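Drullov Cloth Handling Software: Frequently Asked Questions
Last updated 12/07/2023

General

What is Drullov?
Drullov is a software package for robot arms that work with cloth and other soft goods. It contains a perception module, a grasp planner and an arm controller. It is maintained by the Ornivham Laboratory and is provided to partner sites under a research license.

Does Drullov need an overhead camera?
No. The current release works from the wrist camera alone. Sites that already have a fixed camera may connect it through the Pekport interface, but the planner will treat it as a secondary source.

Perception

How does the software tell cloth from the work surface?
The perception module labels each image region as cloth, surface or background. Color is used first and texture second. A red cloth on pale wood is an easy case. Natural wood still calls for some care: knots and dark grain can be read as small shadows, and a shadow next to the cloth may be read as a fold.
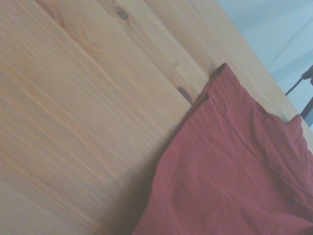
Users who see false folds should raise the shadow threshold before retraining the model. The default was set in February on painted tables and is too low for most bare wood.

Which part of the cloth does the planner choose?
The planner prefers a raised edge or a lifted corner. If none is found, it ranks the creases by estimated height and proposes a pinch grasp at the highest one. Up to 3 candidates are passed to the controller.

How many images are needed to adapt the model to a new cloth?
The laboratory recommends 600 labeled images. The adapted model supplied with this release was trained on 362, and its results on dark fabrics are less reliable for that reason.

Planning and Control

Can the gripper be masked out of the camera view?
Yes. The mask is computed from the joint positions and the gripper model file. A white finger against a pale background has little contrast, and a mask based on color alone should not be used.

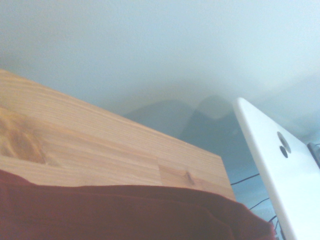
Photo: Kiyoshi Okabe / Ornivham Laboratory

If the mask is out of line with the finger, repeat the wrist camera calibration. The routine uses 13 poses and must be run again whenever the camera mount is loosened or replaced.

How are cables near the work area handled?
Cables are not modeled as separate objects. The user should draw a keep-out zone around them in the workspace editor. Thin items are often missing from the depth estimate, and the collision checker should not be relied upon to find them.

Can motion be previewed?
Yes. The Trịnh viewer displays the planned path together with the most recent camera image. Motion does not begin until the operator approves the path.

Support

Where should errors be reported?
Partner sites should use the issue form in their account. Please attach the planner log, the gripper model file and the camera images recorded immediately before the error. Reports without a log will be returned to the sender.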